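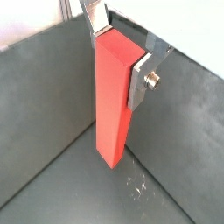

Figure 4. A long red block held upright over a gray bin.

4.2 Does color in the playroom predict anything?

The claim that brightly colored toys speed up early color naming has been repeated so often that few authors still cite a source for it. We traced the citations in 41 parenting guides and teacher handbooks. Most led back to one another, and the rest to a small study by Kuhlmann in which the children were tested by their own parents. That study is careful about its limits. The handbooks are not.

Our own data give the claim little support. Families in the Trillstead sample filled out a toy inventory in September and were visited once at home. Children whose inventories listed mostly plain, unpainted toys named colors about as well as children whose shelves were full of red and blue. A small gap did appear in the youngest group, but it shrank once we accounted for how often an adult read aloud to the child.
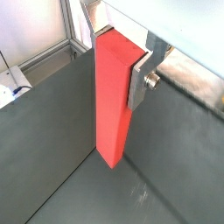 Dehghan has argued that inventories miss the point, and that what matters is whether an adult says the color word while the child is looking at the object. This is plausible, and it is also hard to test with the records most groups have. The Walter diaries, often cited in its favor, asked parents to write down color talk at the end of the day. Parents who believe color talk is important will remember more of it. We see no way to separate that belief from the effect it is said to show, and the Kramer reanalysis, which treats the diary entries as direct counts, does not try.

There is a second problem with the test items. A child who says "red" to a red block may have learned a fact about blocks. When the same word was asked for with a coat or a cup, scores in our sample fell to 55 percent of their earlier level, and the fall was as large in the homes with the most colorful toys. 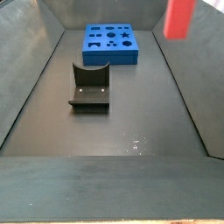
Shade is a further trouble. Blue items varied a good deal from one household to the next, and our scorers did not always agree on whether a child who said "green" for a blue-green toy should be marked wrong. We counted these answers as errors, following the Zernix scoring guide, though the guide gives no grounds for the rule. Dropping them raises every group's score and leaves the order of the groups unchanged.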